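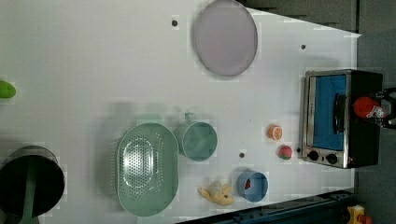
*Practice table, toaster oven at right.*

On 17 April 2026, a member of the Keltow kitchen list wrote:

> Management says the arm will "free us up." Free us up for what? I was hired to cook.

Having done two weeks on the Fivix table, I can report what I've been freed up for: putting toy fruit back where it goes.
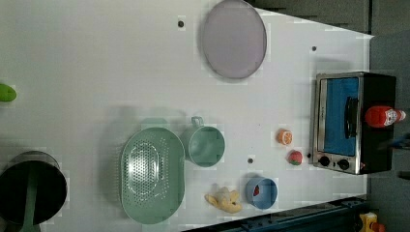
*Plate at the top, colander and mug below, ketchup on the oven.*

My old job had a ladle in it. The new one has a log sheet with 483 lines, and a box on each for "resets." I type the number in. If the banana has wandered, I walk it home. My knees approve, and I do miss the soup.
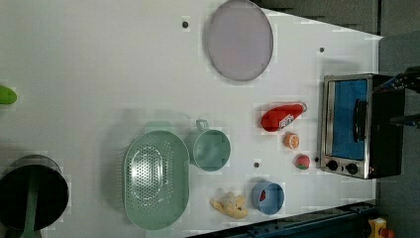
The pay grade hasn't moved, though the title has. I'm now a "station attendant," and the dish crew want to know if that comes with a hat. Hours are the part to watch. Prep shifts for June are still blank on the Flolley schedule, and when I asked, I was told the target is 2000 runs first. 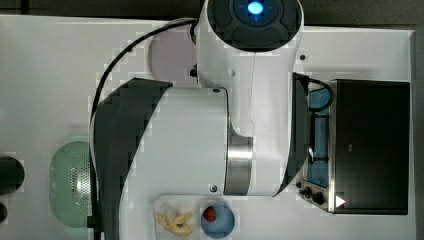

So before anyone signs the new job description, ask for the prep hours in writing. Mine is unsigned, under the mug in the break room.

— Station attendant, no hat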